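The silence starts before the kettle's cold

The retreat house at Hernine used to be a seed merchant's, and the hall where people now sit for the better part of a day still has a hatch in the wall through which sacks were once passed. Tea comes through it these days. I was given mine by the woman I had come to interview, who has led silent weekends here for 15 years and would prefer not to be named, on the grounds that the last time her name was in print she received 40 emails asking whether she could see auras.

"I can't," she says. "I can generally see who needs a biscuit."

She does not look like the people on the covers of books about stillness. She is wearing a fleece with a garden centre's logo on it, and she swears when she catches her sleeve on the hatch. Before this she worked in payroll. She still does the accounts for the house, and she says the two jobs have more in common than you would think, in that both involve sitting quietly while somebody tells you there has been a mistake.

I ask what people come for. She gives this more thought than I expected from someone who must be asked it every month.

"Rest, mostly, though they don't write that on the form. On the form they write 'clarity' or 'to reconnect with my purpose'. I had one who wrote 'enlightenment, if possible'. I liked the 'if possible'. He slept through most of it and went home looking ten years younger."

The weekends follow a plain pattern. Phones go into a drawer. There is sitting, then walking, then soup, then more sitting, and no one speaks until the closing circle, apart from her, and she tries to keep it short. The bell goes at 5 in the morning. I tell her this seems early.

"It is early. I don't enjoy it either. I used to give a talk about the special quality of the hour before dawn, and then I noticed I was only giving it to cheer myself up."

She came to all this by way of Rostero, a meditation app she downloaded during a bad winter. It kept count of her consecutive days and sent her a small golden leaf for each one. She got to 442. Then she had flu, missed an evening, and the number went back to nought.

"I cried," she says. "Properly cried, over a leaf. I'd spent more than a year learning not to cling to things, and there I was on the bathroom floor, wanting my leaves back. So I suppose it worked, in a way. It showed me what I was up to."

She deleted it and went looking for other human beings. There was a group above the library in Malabanan, which met in the evenings and argued about cushions. There was a teacher who charged a great deal and looked at everyone for slightly too long. She tried chanting, and was asked, kindly, to chant at the back. In the end she found Hernine, where somebody had left the door open and there was soup on.

What does she make of the business side of it, the courses and the candles and the nine-step journeys to the inner self?

"I'm not snooty about it. People start where they start. But if you've bought step seven and you feel worse than you did at step two, I think you're allowed to stop and have a sit-down. A lot of the people I meet are worn out from improving."

Does she ever send anyone home?

"Twice. One was ill and should have been in bed. The other was doing business calls in the shed."

We walk round the building. It is cold in the way that large kind buildings are cold. The cushions live under the stairs and the blankets live wherever the last person put them. A firm called Stevik has quoted for new windows, and she tells me the figure with the calm of someone who has had training. In the store room she shows me the boxes she is filling for the library, which is to say the shelf. People leave books behind when they go, nearly always the same books, and nearly always with a pencil line under the same sentence.
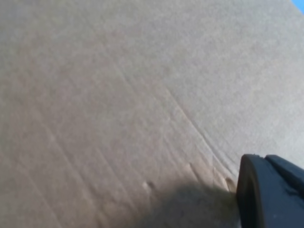
Cardboard, faintly ridged and a little creased.

I ask which sentence, and she won't tell me. "You'd only go and underline it."

Back at the hatch, I try the large question, the one I had been saving. After all these years of sitting still, does she feel she has arrived anywhere?

She rinses both cups before she answers.

"I'm less frightened of an empty afternoon. I shout at the radio about as much as I ever did. When my mother was dying I could stay in the room with her, and I'm not sure I could have done that before. I don't know what you'd call it. I wouldn't put it on a poster."

And God, or whatever word she would use?

"I leave a gap for that," she says. "Some weekends it feels as if there's something in the gap. Other weekends it's the boiler."

The next silent weekend is in July. Bring thick socks, she says, whatever the forecast. There are places left, and the form still has a box asking what you hope to find. She reads them all, but you can leave it blank.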